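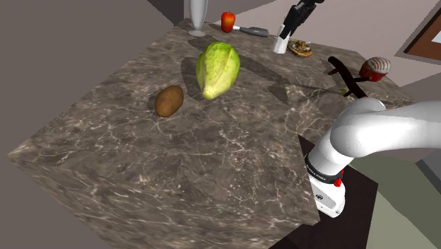
Koltier Benchtop Compost Caddy, 5 L, charcoal – review after one summer

Bought in December to replace a Tokano caddy whose hinge had split. Used daily in a two-person household that cooks most nights and generates mostly vegetable trimmings, coffee grounds and eggshell. Contents go to a Dalen tumbler in the back yard. No meat or dairy scraps.

Construction

The body is powder-coated steel with a removable polypropylene inner bucket. The lid is a separate pressing with a silicone gasket and a vented cap that takes a round carbon filter. The handle is steel wire and folds flat against the rear. The coating is even apart from a thin patch under the rim, where the colour of the metal shows through. It has not rusted. The base has four rubber feet, glued on. One came off in the second week and was refitted with contact adhesive.

Capacity

Rated at 5 litres. That figure appears to refer to the outer shell. The inner bucket reaches its brim earlier, and the lid needs clearance for the filter housing, so usable volume is lower again. The outer leaves and core of one lettuce take up a surprising share of it until they wilt. Potato peelings pack down much better. We empty every second day, and daily in corn season.

Odour control

Adequate. With a fresh filter there is no smell with the lid closed, including on days when the kitchen was above 30 degrees. Performance drops off before the replacement interval printed on the box. The filters cannot be washed, whatever the leaflet implies – mine crumbled at the edges when rinsed and left a black ring inside the cap. Replacements cost $9 for a pack of 2. Generic filters of the same diameter are thinner and rattle, but a second one stacked on top takes up the slack.

Fruit fly

The gasket seals well if the lid is pushed down on both sides. If it is only dropped on, it sits proud at the hinge side and the flies get in. Condensation forms under the lid in humid weather and drips when opened, so lift it straight up and tip it over the bucket.

Cleaning

The inner bucket is rated for the top rack of the dishwasher. It has discoloured a little at the base, probably from coffee and beetroot. The corner radius is generous enough that a brush reaches everything. The gasket comes out for washing and is fiddly to refit; start at the join and work round in both directions. The outer shell should be wiped only, as water collects in the rolled seam.

Liners

Standard compostable liners for this size fit with a small overhang, which the lid grips. The Flaletti liners I had left over are cut narrower and pull down under load. I have since stopped using liners and put a sheet of newspaper in the bottom.

Price

$80 at full price, which is high for a bucket with a lid. The Tokano was less than half that and lasted three years before the hinge failed.

Verdict

Sound gasket, good handle, overstated volume, ordinary filters. Suitable for one or two people. A larger household should look at the next size up or keep a lidded pail outside the back door.

Would buy again on special. Four stars.

Updated Mon 4 March: a second foot has come off.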